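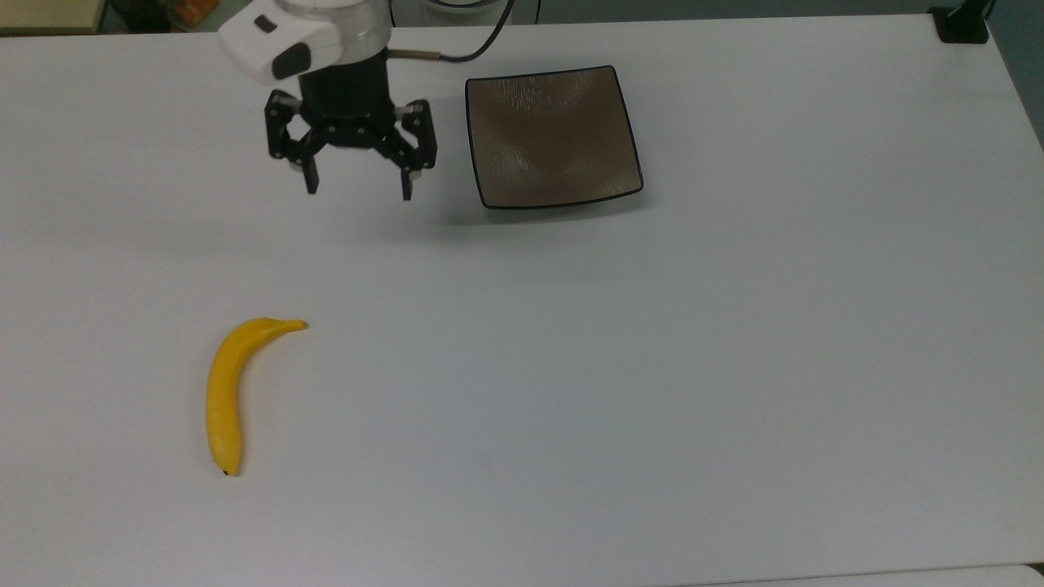 Open gripper over a white tabletop.

Grapplers wanted for the Luik Team League, fall season

Hi all! Gladys Rugemalira again, head coach at Luik Grappling in Lerkeck. If you rolled with us in April you already know how this works, so skip down to the sign-up part. Everybody else, keep reading, I'll try to be quick (I won't be).

I'm looking for adult no-gi grapplers to fill out the teams for our fall league. Blue belt level or a wrestling background is what I have in mind, but I've matched up plenty of people who had no belt at all and did great. If you've been training steadily for a year and your coach says you're ready, write to me. Brand-new folks, please come to our Monday beginner class first and we'll talk in the spring.

Each team has five grapplers, one per weight class, and you can sign up alone or bring your own team. Solo people get placed by me and Gunther Strobel, and we do our best to put you with somebody from a gym near yours so you have a ride. We're short on women in the two lightest classes and on anybody, really anybody, at heavyweight. Last season our heavyweights wrestled each other so many times they started finishing each other's takedowns.

Matches are submission only with a time limit. If time runs out, the three judges pick a winner, and ties don't exist. Heel hooks are out. So are slams, neck cranks and coaching from the mat edge by your dad. Poul Baldursdóttir is head referee, and she will stop a match early if she thinks your arm is going somewhere it shouldn't. Please don't argue with her about it. Tap and shake hands.

What you need to bring: rash guard, shorts with no pockets or zippers, mouthguard, clean feet, and shoes or slides for walking off the mat. Trim your nails! We do skin checks at weigh-in, and if you've got something that looks like ringworm you sit out that night, even if you drove three hours. Weigh-in is same day, in your competition clothes, and I'd love it if people just came in at the weight they walk around at. I'm not running a sauna contest.

This isn't paid. There's no entry fee for Luik members, and visitors pay the regular drop-in rate each night. Dutance is giving us gear bags for the winning team, and the losing finalists get my chili, so take your pick.

To sign up, stop by the front desk at 861 Stesuro Street or send me a note with your name, gym, weight, how long you've trained, and any old injuries I should know about when I make the matchups. Gyu-bin Na has the waiver forms if you want to fill one out ahead of time. Sign-ups close on 10th September at closing time, and I'll post teams on the gym door that weekend.

Knee questions go to Dörte Gerlach, our physical therapist. Everything else comes to me!

Gladys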